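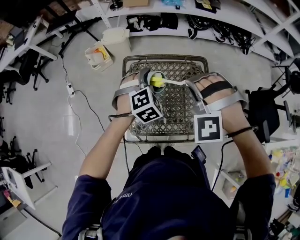 Figure 5. Hands over the woven table, from above.

Section 5. Adding a royal birth

This section covers entering a new child in a Leda family tree, recording the given names, and linking each name to the relative it honors. You need editor rights on the tree. Readers can see a birth record but cannot save one.

If the parents are not in the tree yet, add them first (Section 3) and come back.

5.1 Before the name is announced

A birth is often made public before the name is. Leda lets you save a child without a name, and the record shows up on the chart as "Son" or "Daughter" with the parents' titles after it.

1. Open the tree and select either parent.
2. Choose Add, then Child.
3. Under Other Parent, pick the spouse from the list. If the list is empty, the marriage has not been entered. Cancel and add it.
4. Enter the date of birth. If only the month has been given out, type the month alone, such as May, and leave the rest blank.
5. Enter the time of birth if the palace notice gives one. Use the local time where the child was born.
6. Leave all name fields empty and check Name Pending.
7. Press Save.

Note: Do not type "Baby" or "Unnamed" in the First Name field. Leda treats whatever is there as a real name and will put it in the name index.

Weight, hospital and similar details go under Remarks. They print on the full record and are left off the chart.

5.2 Entering the names

Once the names are known, open the pending record and press Edit.

1. Clear the Name Pending box. The name fields turn white.
2. Type each given name on its own line, in the order announced. Hyphenated names take one line.
3. Mark the line the child will be called by. Leda marks the first line unless you change it.
4. Fill in House and Surname. Many royal children have a house and no surname in daily use, and either field may stay blank.
5. Enter the title and style. If the title has not been decided, choose Not Stated.
6. Press Save.

A record can hold any number of given names. The chart prints the first 3 and shows the others when you open the record. To print more, go to Chart Options and change Names Shown.

Caution: Saving a name overwrites the pending record. The old version can be brought back from History until you close the tree. After that it is gone.

5.3 Linking a name to a relative

A middle name that honors a grandmother or a great-uncle can be linked to that person. The link appears as a thin line on the chart and as an entry on both records.

1. Open the child's record and click the small ring to the right of the name.
2. Search for the relative. Leda lists people in the same tree with a matching name, closest relation first.
3. Select the person and choose a strength: Announced, Reported or Guess.
4. Type the source. For Announced, the source field must be filled in before the link can be saved.
5. Press Link.

Use Announced only when the parents or their household have said who the name is for. A newspaper saying so is Reported. If two relatives share the name and it is not clear which one is meant, link both and set both to Guess.

Variant spellings do not match by default. To find a Katarina when the child is Catherine, check Include Variants under the search box. The sample tree that comes with Leda, the Ekwueme tree, has 1402 people in it, and 963 of them carry a name that is linked to someone older. It is a good place to try the variant search before you use it on your own tree. Changes to the sample tree are thrown out when you close it.

Note: Links to a relative who has died are drawn in gray. Links to a living relative are drawn in blue. You cannot change these colors in the home edition.

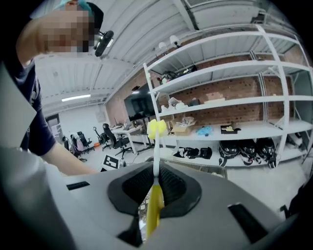
Evangelia Moschos wrote to ask whether a link can be made when the relative used the name only as a nickname. She had a great-grandmother known to the whole family by a pet name, the new baby had been given it as a full middle name, and the search came back empty every time. It can be done, but the nickname has to be on the great-grandmother's record first. Open her record, choose Other Names, add the nickname and check Use In Search. Then go back to the child and repeat steps 1 to 5.

5.4 Line of succession

Adding a child can move other people down the list. Leda does not do this by itself.

1. Open Succession from the left menu.
2. Choose the rule that applies to the throne in question. The rule is stored with the tree, so you will normally set it once.
3. Press Recalculate.
4. Check the preview. People whose place has changed are shown in bold, with the old number in parentheses.
5. Press Accept, or Discard to leave the list as it was.

Caution: Recalculate removes places you have typed in by hand. If you keep manual places — for a line where a branch has given up its claim, for instance — lock them first with the padlock beside each number.

If the preview is blank, the usual cause is a missing sex or birth date on an older brother or sister. Run Check Tree and fix anything listed under Siblings.

5.5 Bringing in a birth from Homus

Trees kept in Homus can be read directly. Files from Clinex must be saved as plain text before Leda will open them.

1. In Homus, export the child with both parents included.
2. In Leda, choose File, then Merge.
3. Select the exported file and wait for the match screen.
4. Confirm each match. Anyone you do not confirm is added as a new person.
5. Press Merge.

Name links do not come across. Given names arrive on a single line and must be split by hand, as in 5.2. Dates come across unchanged, but a time of birth written as "8:30 in the morning" will land in Remarks.

Note: If you end up with the same parent twice, do not delete one of them. Select both and use Combine, which keeps the marriages and children from each.

5.6 Printing the birth page

Choose Print, then Birth Page. The page holds the names in full, the parents, the grandparents and any links marked Announced. Tick Reported if you want those too. Guess links never print.

The border and crown are set under Page Style. Two further borders drawn by Yi-chun Chang are in the Extras folder and have to be copied into Styles before they show up in the list.

Go on to Section 6 for christenings and godparents.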